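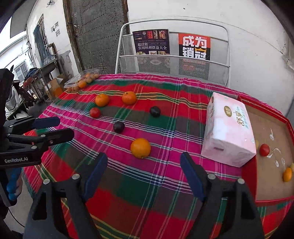

**Minutes of the Fendden House Kitchen and Dining Meeting**

Held in the ground floor dining room, Monday, 4:30 p.m.

**Chair:** Xiaoqing Lü
**Represented:** Huditz wing, Turemura wing, Leitner wing, kitchen staff
**Apologies:** Night desk

**1. Minutes of the previous meeting**

The minutes were approved with one correction. Under item 5, "freezer" should read "pantry."

**2. Fruit table**

2.1 The Chair reported that the shared fruit table will continue through June. The plaid cloth is to stay on the table between meals and is to be washed on Mondays by the wing on duty.

2.2 Turemura wing asked whether mandarins, tomatoes and the dark fruit could be set out separately. Members noted that fruit placed directly on the cloth rolls and is easily bruised. It was agreed that tomatoes will go in the shallow cardboard tray with the red sides and that citrus will be moved to a bowl once one has been purchased.

2.3 Small oranges delivered in clear plastic are to be taken out of the plastic on the day of delivery. Kitchen staff reported that 3 bags had been discarded in the past month on account of mold.

2.4 Leitner wing requested that the tissues remain on the fruit table. Huditz wing preferred the sideboard. After discussion it was agreed that the tissues will stay where they are, on the tray side of the table, and that the matter will not be raised again this term.

**Action:** Kitchen staff to purchase 2 bowls.

**3. Budget**

The balance of the dining account stands at $941. Fruit purchases for the month came to $136. The Chair proposed that spending on fruit be held at the same level for the coming month. Carried, with Leitner wing abstaining.

**4. Washing up**

Huditz wing reported that knives and cutting boards are being left in the sink after the evening meal. The existing rule was restated: items used to prepare fruit are to be washed, dried and returned to the drawer by the person who used them.

**Action:** Chair to post the rule beside the sink.

**5. Other business**

Turemura wing asked that the dining room door be kept closed during deliveries. Agreed.

A request for a second tablecloth was deferred pending a price.

**6. Next meeting**

Monday, 4:30 p.m., same room. Items for the agenda should reach the Chair by noon that day.

The meeting closed at 5:15 p.m.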